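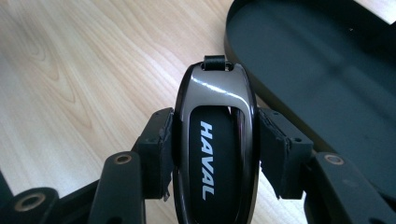

How do you train a pick-up policy when the object is shiny?

Posted in: Robot Learning > Data and Demonstrations
Tags: imitation-learning, handheld-gripper, reflective-objects

Ramesh Vishwakarma

Hi all, I'm pretty new to this and having a great time with it! I've been collecting demonstrations with a handheld gripper (camera on the gripper, no arm needed while recording) and then training a policy to run on a real arm. My task is small: pick up a key fob from a wooden table and put it on a dark oval tray. The fob has a polished metal-looking shell with a black panel in it that says HAVAL, and it catches the light like crazy.

I have 148 demonstrations so far. On matte things like a rubber eraser or a cardboard box the same amount of data gave me a policy I was proud of. With the fob, the arm goes to the right part of the table and then dithers. Sometimes it closes early, sometimes it slides past. I recorded everything in one spot under one lamp and I'm starting to suspect that was a mistake.

Do I need a lot more demonstrations, or a different kind? And does the state of the finger pads matter? Mine are getting ragged at the edges and I don't know if I should swap them before recording more.

Piret Navickas

Ooh, I love this question, we spent most of a spring on it in the Nesivora project! Short version: different kind first, more second.

The highlight on a polished shell moves when the camera moves. Your camera is on the gripper, so the bright streak shifts over the fob during the whole approach. If every demo has the same lamp and nearly the same approach, the policy can learn to steer by the streak, and it looks fine until the arm comes in at a slightly different angle. We saw exactly your dithering. The fix that helped us most was recording in small batches and changing one thing per batch – lamp position, curtain open or closed, which end of the table you stand at.

We compared two sets of the same size, 855 demonstrations each. One was recorded under fixed light and the other in changing light. Tested on the arm under lighting that neither set had seen, the changing-light policy was clearly the better one, and the funny part is that it was also steadier at the moment of closing. I didn't expect that at all. Our guess is that it had learned to look at the outline of the object and the dark parts, which stay put. On your fob I'd hope it picks up on the black panel and the lettering.

Something else that's cheap and worked for us: keep the quiet parts. Many people trim each episode down to the grasp. We left in the stretch before it, with the fingers open over bare table and nothing between them.
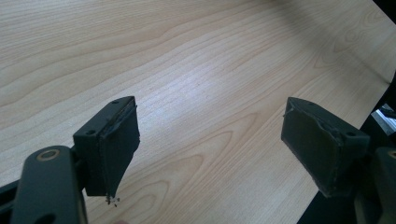 Those stretches teach the policy what the table looks like on its own, glare included. A light wooden top can throw back a big pale patch right where you want to work, and a policy that has only ever seen that spot with an object in it will happily close on a reflection. When we cut the open-finger frames out and retrained, early closing came back. Put them in again and it mostly went away. Very satisfying afternoon!

On pads: don't swap in the middle of a set unless you mean to. The pads are in every single frame, so a change of pad is a change in the picture as well as in the grip. Either finish the set with the worn ones, or record a good share with both and let the policy see the difference. And put the same sort of pad on the arm. I once ran a whole evaluation with fresh pads against data from old ones and blamed the network for two days.

If you want a plan, I'd do this:

- Keep your 148 and mark them as one lighting condition.
- Record new batches with the lamp moved every time, fob turned a different way each time.
- Hold one lighting setup back and never train on it. Test there.
- Only then decide if you need more.

Boris Begović

Just get more data. We went up to 1645 demos for a set of polished spoons and it was fine. Also you could stick matte tape on the fob.

Ott Koppel

Agree with Piret on the light. I'd add one thing about grasp height. On a rounded, slippery shell, small changes in where the pads land make a big difference, so try to be consistent about that in the demos even while you vary the rest. I pick a landmark on the object and aim for it. Also check your exposure settings. If the camera is on auto, the whole image can darken when the highlight swings into view, and the policy sees that as a different table. Locking exposure is worth a try before you record another big batch – I'd test it on ten demos first.

Comments

Ramesh Vishwakarma: Thank you all, this is so helpful! Exposure was on auto. Re-recording with the lamp moving around, and I'm leaving the open-finger part in.

Deividas Kalniņš: The tape would help the grasp but then you've trained on a fob with tape on it. Fine if that's the fob you'll always use.

Boris Begović: Fair. It was a quick answer.

Piret Navickas: Ramesh, please post your held-out results when you have them, good or bad. I'd love to know if the lettering makes a difference.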